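Lasard Extends Selby Bedding Line With Deep-Pocket Fitted Sheet

Wednesday, 9:00 a.m.

Lasard, a supplier of bed linen to hotels and furnished-rental operators, will add a deep-pocket fitted sheet to its Selby line in March. The sheet is intended for mattresses up to 15 inches deep, including those used with a separate topper.

The new sheet replaces two existing Selby items that covered standard and deep mattresses separately. Customers who stock both sizes can combine them under one order code. Flat sheets and pillowcases in the line are unchanged.

Elastic runs along all four sides of the hem. On the earlier standard sheet it was sewn at the corners only. The corner seams are closed with a double row of stitching, and a woven tag at the foot end gives the bed size, so that laundry staff can sort folded stock without opening it.

"Most of the complaints we logged came from properties that had changed their mattresses and kept their old sheets," said Corina Plattner, product manager at Lasard. "The depth was wrong. We changed the pocket and the hem and left the fabric alone."

Cutting and sewing will be carried out at the Mondal plant, which already makes the Selby flat sheets. The plant has assigned 2 sewing lines to the item, with a planned output of 4000 sheets per week once both are running. Finished goods will ship from the Ploltetti warehouse on the current delivery schedule.

"Orders placed under the old codes will be filled from remaining stock and then moved to the new code," said Mathias Wyss, head of operations. "Customers do not need to resubmit anything."

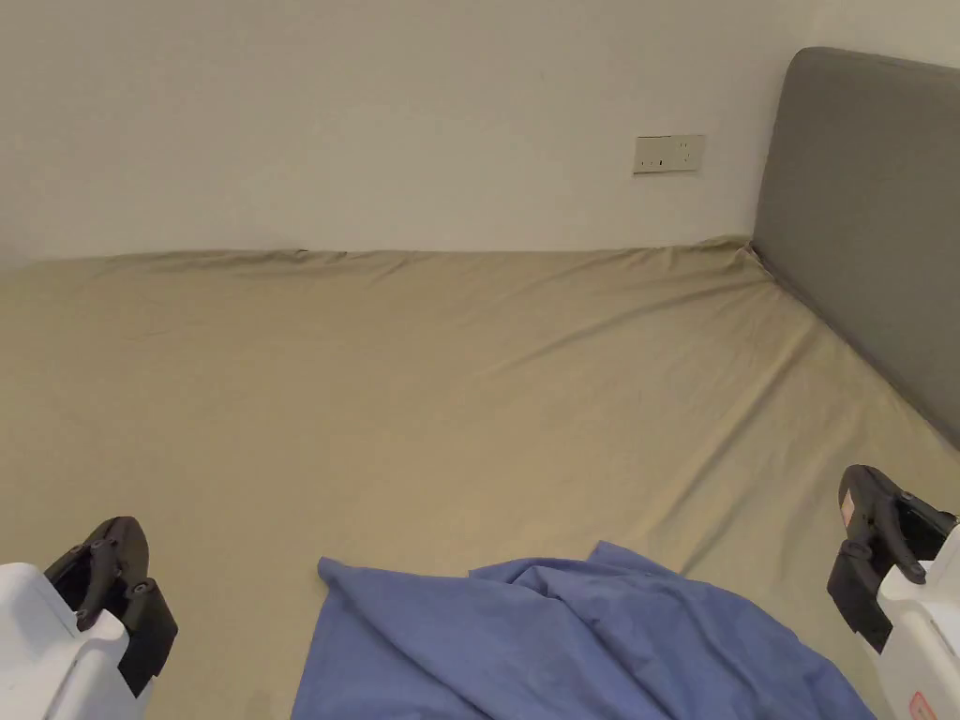 Ordering and Availability

The fitted sheet is offered in twin, full, queen and king sizes. The minimum opening order is 700 pieces, which may be split across sizes and colors. Repeat orders are accepted by the carton. Price lists and wash instructions are available to trade customers on request from the Lasard sales office.

Media contact: Corina Plattner, Lasard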